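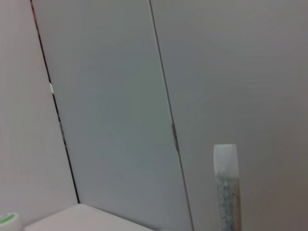 4. Recording demonstrations with the wrist view

This section covers recording for the Claseck grasp-repeatability method. Finish the arm set-up in section 3 first.

4.1 Start the Gemeck recorder and select the wrist stream. Leave the colour balance on manual.

4.2 Move the arm to the start pose by hand guiding. Hold it still for 3 seconds.

4.3 Press Record, guide the gripper to the object, close, lift, and return. A single demonstration can run up to 100 seconds.

4.4 Press Stop and label the trial as success, miss or slip. Label it before starting the next one.

4.5 Repeat until you have 14 demonstrations for each object. Change the start pose after the first 7.

Note: Tilted views are normal. The wrist rotates during the approach and the Skistitz loader doesn't level the pictures. Do not rotate them yourself, or the pose labels will no longer match.

Note: Translucent containers are scored separately from opaque ones. Enter the type in the object field.

Caution: Keep your free hand clear of the fingers while the gripper is powered. Press the stop button before reaching in to move an object.

4.6 Export the session. Trials with no label are left out of the Wickramasinghe score and listed at the bottom of the report.

If the export stalls, close the recorder and go back to step 4.1. Saved trials are kept.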